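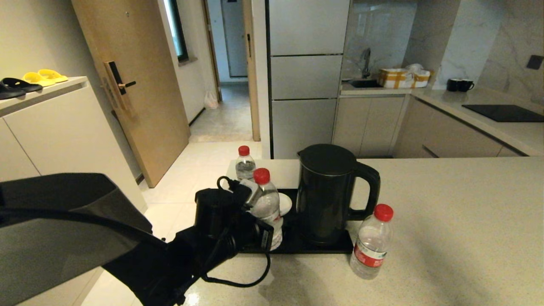

The kettle test

Radcombe gets its water from a spring above the town, and it is hard enough to turn a new kettle white inside by September. Raíssa Cavalcanti moved there from Grercombe, where the water is soft, and ruined her first kettle in a year.

"I thought it was broken," she says. "I'd never seen scale before."

She now runs a small repair shop, Evangelista, on the main street. Kettles make up much of the work. Her advice is plain: fill it halfway with equal parts white vinegar and water, bring it to a boil, leave it overnight and rinse it 2 times.

The town has 900 homes on the spring supply. A plan to soften the water at the source has been discussed for years, and many residents oppose it. They like the taste.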